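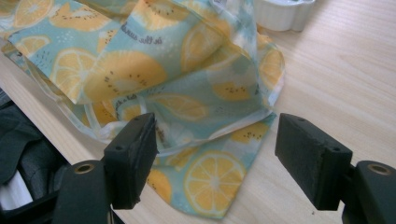
Awning or no awning for a fortnight at Gerthorpe?
Posted by pirnlow_pair, April 29, 2018

Hello all, hoping someone can help as we're going round in circles here. We've booked a touring pitch at Gerthorpe for the first half of June, our first proper trip after years of borrowing my sister's static at Pirnlow. The van is only small, and with two children and a very damp-prone dog I'd love the extra space of an awning. My husband thinks we'll spend the whole first day putting it up and the whole last day arguing about taking it down. The site charges extra per night for one, and I can't work out from the booking form whether a sun canopy counts as an awning or not. Has anyone stayed there and been charged for a canopy? And would you bother with the full thing for two weeks?

mossy_guyline
We've been going to Gerthorpe for 9 years now and I would say yes, take the awning, every time. A weekend is a different matter, but for a fortnight you'll be so glad of somewhere to leave wet boots and the dog's towel. Ours is an old Birkia, heavy as anything, and the two of us still have it up before the kettle's boiled twice - well, three times if it's breezy. Do ask for the lower field, as the top one is on hardstanding and you'll need rock pegs up there. On the canopy, we had one out a couple of summers ago and weren't charged, but I think that was down to whoever was on reception, so I'd ring them and get it put on your booking. Have a practice in the garden first if you can! The children can hold poles and feel important.

tourer200
no idea about the canopy sorry. we just use a windbreak

Heather Bank
I'd gently disagree with the first reply. If your van is small, check your loading before you pack a full awning, poles and groundsheet. We never gave it a thought until we went over a weighbridge and found we were a good bit heavier than we should have been. An air porch is a nice halfway house and gives you room for the dog, though you'd need to ask if they charge for that as well.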